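Castoser coach Leandro Garrido expects his squad to be short again when the league resumes, and he says the schedule is the main problem.

The team lost 2 midfielders to hamstring injuries in its first week back, and defender Cristóbal Leiva is still running on his own after knee surgery. Garrido spoke after training at the Ojeda ground.

"We had a long layoff and then a short preseason," he said. "You can't get everybody ready in that time. I told the club that in the summer and I haven't changed my mind."

Leiva, 28, was hurt in the away game at Rostia. He has missed 9 matches. Garrido would not give a date for his return.

"He wants to play tomorrow. The doctor wants him to wait. I listen to the doctor," he said. "When he can turn at full speed without thinking about the knee, he'll go on the bench first."

Leiva stopped on his way to the locker room and was more hopeful.

"The first month was bad. I couldn't drive and I watched every game on the couch," he said. "Now I do the warmup with the group and then I go off and do my own work. I'd like to be back in October."

He has 100 appearances for the club and his contract runs out at the end of the season. Talks on a new one have not started.
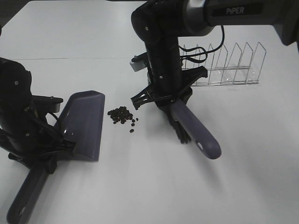 Garrido said he would like the defender to stay, but the decision belongs to the board. He was also asked about a loan signing from Titent to cover the position.

"We asked, and they said no," he said. "So we play the kids. Two of them trained well this week, and one of them will start on Sunday."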